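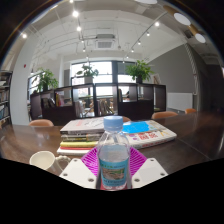

Fellport, 14 March 2025

Closow Hand-Held Gripper: Build and Set-Up Guide
Section 4. First Grips at the Table

By now you have both fingers on their plates and the camera looking out over them, and I expect you're itching to pick something up. Go ahead and clear yourself half an hour! The steps below are the ones we use with every new builder at the Prullmont shared workshop, and they work just as well at a kitchen table.

Before you start

Any solid table will do. You'll want a capped plastic water bottle, a mug, and a round coaster in a color that stands out from the tabletop -- red on dark wood is very easy to find again in the recording. Books can stay on the table if they live there. Seon-mi Sung, who drew the finger pads, likes a bit of everyday clutter behind the bottle, and I've come around to her way of thinking.

CAUTION: Keep fingertips (your own, I mean) out from between the pads whenever the handle is being squeezed.

4.1 Setting out the table

1. Put the coaster within easy reach and stand the bottle on it, with the cap screwed down.

2. Set the mug to the left of the bottle and turn its handle toward the bottle. Leave enough space for the left finger to come down between them without a bump.

3. Hold the gripper level over the near side of the table and check the camera view. Both magenta pads should be showing, one on each side, with the bottle standing up between them. If one pad looks much bigger than the other, loosen the camera bracket a quarter turn, nudge it over, and tighten it again. 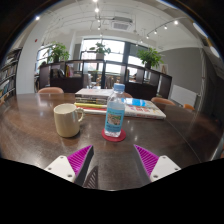

4.2 Closing on the bottle

1. Bring the gripper forward until the bottle is between the pads. Take your time here, and move your whole forearm so the wrist stays straight.

2. Squeeze slowly. The ribs of the pads are meant to give a little and wrap themselves to whatever they touch, so you need far less force than you'd think.

3. Lift the bottle a hand's width, wait a breath, and lower it again. If it slides, open the gripper and take hold a little lower down, on the label.

NOTE: If a pad twists as you squeeze, check the screws in the white plates. They should be snug. The spare screws are in the Fontana bag, part 422.

4.3 Moving the bottle off the coaster

1. Start a new recording. Pick the bottle up from the coaster, carry it around to the far left of the mug, and stand it on the bare table.

2. Let go by easing the handle open all the way, until the fingers are spread wide.

3. Back the gripper away and hold it steady with the coaster between the two fingertips. Count to three before you stop recording, which gives you a nice clean ending to trim to.
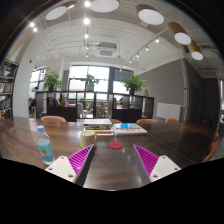 4. Play the recording back. You should be able to make out the bottle, the mug and the coaster without hunting for them. Bright windows behind the table can be a nuisance -- if the bottle washes out, lower the exposure one step and try again.

5. Repeat until you have 100 good recordings. Da-eun Chae did more than 300 for her first set, but she had a long weekend and a very patient family, so please don't feel you have to match her.

NOTE: Wipe the pads with a damp cloth when you're done for the day, and let them dry with the fingers open. Replacement pads are sold in pairs under part number 3941.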